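Ravemico Community Help > Data collection > Two-arm stations

Sorting demos: should I keep the episodes where the gripper goes into an empty bin?

Posted by Fawzy, 30 March 2026

Hello all. I am collecting teleoperated demonstrations for a sorting task with two arms. There is a metal tray in the middle and yellow bins on both sides, 4 in total. The operator moves parts between the tray and the bins, and a policy is trained from the recordings. I have 312 episodes until now.

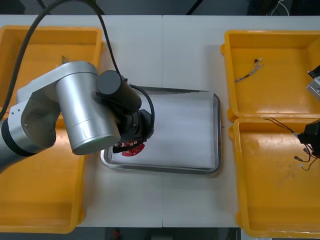

Top camera: left arm with the red disc over the tray, right arm with the wires.

My problem is with the wrist cameras. The policy reaches well when the part is big, like the disc. But with the bins it sometimes goes down, closes on nothing, and comes up again as if it had a part. When I looked through the recordings, I found that in up to 7 percent of them the operator also makes such an empty close and then tries again. Should I delete these episodes completely, or cut them, or leave them? I also don't know if both arms must always work at the same time. My operators have different habits in this.

Thank you in advance for any advice.

Driss Lahlou

Please don't delete them. We had the same question at our Fevport station in September and we deleted everything that was not perfect. The result was a policy that did not know what to do after a miss. It stayed over the bin and waited.

What we do now is the following. If the operator misses and then corrects, we keep the whole episode and put the tag "retry" on it. If the operator misses and carries the empty gripper to the tray, we cut before the miss or throw the episode away, as this is the behavior you don't want to teach.

Before you change the data, please look also at your wrist view alone, without the top view beside it. For the policy a shiny yellow bin is difficult. The light makes white patches on the plastic, and a small piece of clear plastic can look like one more reflection.
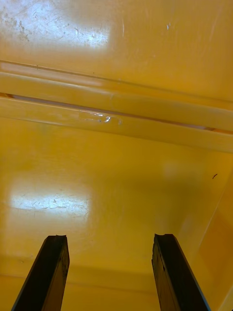 Things to check before the next session

Wipe the bins and take out small rubbish. Turn the lamp or put a sheet of thin paper before it until the white patches are weaker. Look at the fingertips in the wrist view. If the tips are rough, compare them with the tips in your first recordings, and if you change them, write down the episode number where you did it.

About the two arms: choose one rule and give it to all operators. We let the second arm wait until the first one has released its part. It is slower, but the recordings are more similar to each other.

Birgit Hellwig

I agree with Driss about the tag. I would only add that you should keep some retries for each bin. We had nearly all of ours in 2 bins, and the policy learned to retry there and not in the others.

For lamps I have no good advice, ours is fixed to the ceiling.

Nillex

same problem here with yellow bins, we bought matte gray ones and it got better. did not test anything else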